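站内搜索 请输入关键词 搜索

栏目:行业访谈 > 机器人应用 | 标签:示教 遥操作 料箱抓取

手把手教机械臂抓零件:与一位示教负责人的谈话

2021年3月3日

Skudemow 的示教组在厂房一楼最里面,和装配区隔着一道卷帘门。组里做的事情说起来很窄:让机械臂从料箱里把零件一件一件取出来,放到指定的位置。教的办法有两种,一种是人握着手臂末端拖着走,一种是人拿手柄在旁边遥控。负责这块工作的工程师接受了我们的采访,应他要求,文中不写姓名。

他原来做了多年的点位编程,坐在示教器前一个点一个点地记。“那时候工件都是定好位的,夹具一夹,误差很小,程序写完跑一年也不用动。料箱就不一样了,零件倒进去什么样就是什么样,下一箱又是另一个样。你没法给每一种摆法写一段程序。”

组里从拖动示教开始。机械臂切到零力模式以后,人可以直接推着它走,控制器把关节角度和末端受力一起记下来。他认为这种方法的好处在于手感。“零件碰到箱壁,你手上马上就知道。夹爪有没有咬住,也能感觉到一点。新来的人拖两遍,比听我讲半天管用。”

麻烦也在手上。人的胳膊伸进料箱以后会挡住相机,录下来的画面里有一大半是袖子。大臂的惯量大,即使补偿做得好,拖久了肩膀还是酸,一个班次里前面录的和后面录的动作差别很明显。还有安全方面的要求,人和大负载手臂同在一个空间里,速度限得很低,录出来的轨迹都慢吞吞的,回放时要再做提速处理。

“所以后来我们把拖动留给了最后一小段,就是贴近零件、调整角度那几厘米,”他说,“前面的大动作都改成遥控。”

遥控用的是手柄,操作的人站在围栏外面,看着料箱,也看屏幕上的相机画面。手柄推杆对应末端速度,扳机对应夹爪开合。听起来像打游戏,他说实际操作要枯燥得多,因为手臂有延迟,推杆推过去,要等一下才看到它动。刚开始的人总是推多了,再往回拉,轨迹上就留下一个一个的小钩子。

“小钩子是最讨厌的东西。模型学得很认真,你有钩子,它也学钩子。我们有一批数据,前期没有挑,训练出来的策略每次下去之前都要先晃一晃。后来把那批重新看了一遍,晃得厉害的全部删掉,重新录。”

现在组里的规定是每种摆法录五十次,录完当天由另一个人回看。回看的人不看成功没成功,只看动作干不干净。抓取失败的片段也保留,另外存一个目录,标上原因,比如滑脱、夹到两件、碰壁。他觉得失败片段的价值被低估了,不过怎么用到训练里,组里意见还不统一。

料箱里放什么也有讲究。光放同一种金属件,策略很快就学会了,换一种表面就不认识。组里会把形状和材质差得远的东西放在一起,金属件旁边有塑料件,还有透明的袋子。反光的和透明的最难,深度相机在这类表面上经常给出空洞,操作的人用眼睛看得清清楚楚,模型拿到的深度图上却缺了一块。

“人看得见,相机看不见,这种数据录了也是白录。我跟他们讲,遥控的时候尽量看屏幕,少看实物。屏幕上看不清的,你就当自己也看不清,慢一点靠过去。”
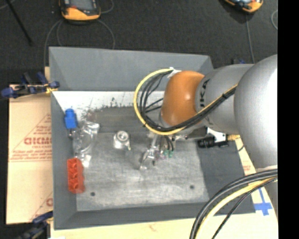
一个没有接触过机械臂的人,要练多久才能录出可以用的数据?

“两天左右能独立操作,到录的数据大部分能留下来,一般要两周。会开叉车的、会操作行车的人学得快一些,他们习惯了手上的动作和眼前的东西之间有一个时间差。”

他接着谈到人员安排。遥控示教对注意力的消耗比想象中大,组里试过让一个人连续录一个上午,后半段的废片率明显上升。现在是录四十分钟换人,换下来的去做标注或者整理线缆。线缆这件事他提了好几次。夹爪的气管和信号线都要跟着腕部转,捆得太紧会拉扯,太松又会垂到料箱里,在相机画面里晃来晃去。

“有一次训练出来的策略老是往左偏,查了很久。后来发现录数据那几天线束是松的,正好在画面一侧晃,模型把它当成什么信号了。重新扎好,再录一批,偏的问题就没有了。从那以后开机检查表里加了一条,看线。”

检查表现在贴在控制柜门上,内容包括料箱是否夹紧、相机支架有没有松动、急停是否有效、手柄电量。料箱在早期是直接放在台面上的,手臂一碰就移位,同一批数据里箱子的位置前后对不上。后来箱沿加了夹子,又在台面上贴了定位胶带。

组里和 Zitava 的一个团队有合作,对方做的是小件分拣,手臂小,负载轻,主要用拖动示教。两边交换过数据。他说直接拿来用效果不好,手臂大小、夹爪形状都不同,但对方给动作分段的办法值得学,把一次抓取切成靠近、对准、闭合、提起、放下五段,每段单独打标签。这样某一段录坏了,其余几段还可以留用。

对方还推荐过一种叫 Coetzee 的手持示教柄,带力反馈,夹爪碰到东西时手上会有振动。组里借来用了一段时间。

“有用,特别是夹硬东西的时候。夹软袋子就差一些,袋子本来就没什么力,振动一直在跳,操作的人反而会犹豫。我们现在是两种手柄都留着,看箱子里放的是什么再选。”

我们问他,录了这么多,机械臂离自己干活还有多远。他没有给一个确定的说法。单一零件、摆放不太乱的情况,策略已经可以连续跑,人只在旁边看着。混放的料箱还不行,最常见的问题是零件贴着箱壁,夹爪下不去,它会在原地反复试同一个角度。人碰到这种情况会先把零件拨开,再去夹。

“拨一下这个动作,我们一开始没有录。大家都觉得任务是抓,拨不算。后来才知道拨是很重要的,一月份补录了一批专门拨零件的数据,现在它有时候会拨了,但拨的方向还不太会选,有时候把零件拨到更靠角的地方去。”

对于打算开始做示教的同行,他的建议比较具体。相机位置一旦定下来就不要动,动了要重新标定,并且在数据里记清楚从哪一天开始换的。操作的人要固定几个,各人的习惯不同,混得太杂不好收敛。每天开工前先录一段标准动作,和前一天的比一比,能看出手臂和相机有没有变化。文件名里要写操作者编号、手柄型号、料箱编号,这些当时觉得多余,过几个月查问题的时候全靠它。

他还提到一件小事。组里有人建议把示教做成计件,录一条算一条钱,他没有同意。“一计件,动作就快了,回看的人也不好意思删。我宁可一天少录一点。”

采访结束时,下一班的人已经在围栏外调手柄。他过去看了一眼屏幕,让对方先把昨天的标准动作调出来比对,再开始录。

联系我们 | 投稿须知 | 版权所有,未经许可不得转载 | 返回顶部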